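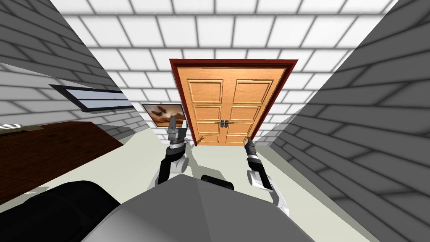
Danang Hidayat acha que uma norma interna de simulação não devia passar de uma página, porque o que passa de uma página ninguém relê antes de apertar o botão de gravar. Foi o que ele escreveu quando mandei o rascunho das nossas regras para tarefas com portas. O rascunho tinha sete páginas. Cortei bastante, não cheguei a uma, e o que ficou está neste texto.

Início | Arquivo | Simulação | Oficina | Sobre | Contato

Trabalho com um robô de dois braços em cenas simuladas e, desde setembro, quase tudo o que faço envolve portas. Abrir, segurar aberta, passar, fechar. Porta dupla com maçaneta de alavanca é a pior delas, e por isso é a que usamos para testar as regras. Na cena padrão as duas maçanetas ficam muito próximas uma da outra, uma em cada folha, e os dois braços acabam disputando o mesmo espaço se a ordem não estiver combinada antes.

A primeira regra é sobre a pose inicial. Todo episódio começa com os dois braços recolhidos para cima, garras apontando para o alto, e a base parada a uma distância da porta que permita levantar e baixar qualquer um dos braços sem encostar em nada. A pose fica num arquivo só, que todo mundo carrega. Antes cada um tinha a sua. Na Yeoh, onde trabalhei até o ano passado, chegamos a juntar 600 episódios de três pessoas diferentes e descobrir depois que as poses iniciais não batiam. Deu para aproveitar uma parte, com filtro, mas o filtro levou mais tempo do que gravar de novo.

A segunda regra é conferir a folga com tudo o que está na cena e não faz parte da tarefa. A porta recebe toda a atenção e o resto some da cabeça do operador. Mesa lateral, quadro na parede ao lado do batente, a própria parede. Se a sala é estreita, a folga tem que ser verificada nos dois lados, com o braço esticado e com o cotovelo aberto, que é quando ele ocupa mais largura. A imagem que usamos para operar tem muita distorção e engana: a garra parece estar na frente de um objeto e pode estar a um palmo ou a um metro dele. Quem decide é o verificador de colisão, ligado também para os objetos decorativos. Vi gente desligar a colisão dos quadros para ganhar velocidade de cálculo. A regra diz que não pode, e se o cálculo estiver lento, tira-se o quadro da cena.

A terceira é a ordem dos braços. Um braço por vez na região das maçanetas. O outro espera recolhido até o primeiro ter saído ou ter a garra fechada e parada. Parece lento, e é. No começo eu defendia o movimento simultâneo, e ele até saía na simulação, mas no robô de verdade os erros de posição dos dois lados se somam e não sobra espaço entre as garras. Preferi ensinar desde o início o que vai poder ser executado depois.

A quarta trata da física da porta, e foi a parte que mais mudou entre uma versão e outra. Toda porta usada em treino precisa ter registrados a massa de cada folha, o atrito da dobradiça, o curso da maçaneta e o sentido de abertura. Sem esses valores escritos, a porta não entra. A biblioteca da Jametti que a gente comprou traz modelos bonitos, com madeira e batente bem resolvidos, mas alguns vieram com a maçaneta fixa na folha, como enfeite. A porta abria com um empurrão. O robô aprendeu a empurrar, claro.

A quinta é curta: variar uma coisa de cada vez. Cor da porta, luz, textura da parede e posição inicial têm cada uma a sua lista, e cada lote muda uma delas. Quando um lote novo piora o resultado, dá para saber onde procurar. Danang discorda dessa e acha que, para treino final, tem que misturar tudo. Concordo para o treino final. A regra vale para a fase de diagnóstico, e escrevi isso no documento depois da conversa.

A sexta é o que se anota quando falha. Falha não se apaga. Vai para uma pasta própria, com a semente aleatória, a versão da cena e uma frase dizendo o que se viu. Uma frase mesmo, do tipo "garra direita escorregou da maçaneta na metade do curso". Nada de "erro na porta". Tenho registros meus de dois anos atrás que dizem só "estranho" e não servem para nada.

A sétima é a parada. Mesmo em simulação, o botão de parada tem que funcionar e tem que ser testado no início da sessão, 2 vezes, uma com cada braço em movimento. Essa foi a que mais recebeu reclamação. Na simulação nada quebra, disseram, e é verdade. Só que o mesmo operador vai para o robô físico com os mesmos hábitos, usando o mesmo console Lumell, e eu quero a mão dele indo para o lugar certo sem pensar.

Ficaram de fora do documento as normas de segurança de robôs propriamente ditas. Elas existem, são obrigatórias conforme o caso, e uma norma interna não substitui nenhuma delas. O que escrevi cobre só a maneira de preparar e gravar episódios. Também ficou de fora a porta com mola de retorno, que ainda não sei modelar direito. O pessoal da Hidis tem um método com torque variável na dobradiça e prometeu me mandar os parâmetros. Se vierem, testo e conto.

A versão atual tem pouco menos de três páginas. Danang respondeu que continua longa e que a regra da pose inicial devia vir impressa ao lado do monitor, sozinha, em letra grande. Imprimi hoje de manhã. A da parada foi na mesma folha, embaixo.

Imprimir | Enviar por e-mail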